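Evacuation Planning and Public Notification After the Tremine Street Apartment Fire
Student Project Report, Diploma of Emergency Management
Submitted by Naveen Sengar, October 4, 2019
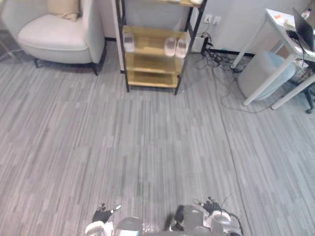

1. Background

The fire at the Tremine Street apartments in Bosuvport began on the fourth floor of a 15-storey residential building in August. All residents were accounted for by the following morning. Seventeen people were treated for smoke inhalation and 4 of them were admitted to hospital overnight. The building reopened in stages, with the upper floors remaining closed at the time of writing.

This report examines how residents were told of the fire, how they left the building, and what information reached their families during the first hours. It does not address the cause of the fire, which remains under investigation by the relevant authority.

2. Sources and method

The project relied on three kinds of material: the building's published evacuation plan, the log kept by Azimi, the contracted property manager, and written responses from residents who agreed to take part. Participation was voluntary and responses were de-identified before analysis. Requests for radio transcripts were declined on the grounds that the investigation had not concluded.

Public messages were collected from the council alert page and from Cokora, the text notification service used by the municipality. Cokora issued 3861 messages to subscribers in the surrounding district on the night of the fire. Delivery records show when each message was sent but do not show when it was read.

3. Findings

The alarm sounded on every floor. A number of residents nevertheless reported waiting in their units, citing frequent false alarms earlier in the year. Several left only after a neighbour knocked on the door.

The evacuation plan named the car park on the northern side as the assembly area. Fire appliances occupied that area on arrival, and residents were redirected to a nearby school hall. The first text message still gave the car park as the meeting point. A corrected message followed, by which time some relatives had travelled to the wrong location.

Residents with limited mobility were listed in a register held in the manager's office. The register had not been revised after recent changes of tenancy, and crews received a current list only once residents had gathered in the hall.

4. Recommendations

It is recommended that a second assembly area be designated in the plan and shown on the notices in each lift lobby. The mobility register should be reviewed every quarter, with a copy stored in a secure cabinet at the main entrance. Message templates should leave the meeting point blank until it has been confirmed by the incident controller.

5. Limitations

Residents of the closed floors were under-represented, as many had moved to temporary accommodation outside the district and could not be contacted. The property manager's log was supplied in summary form.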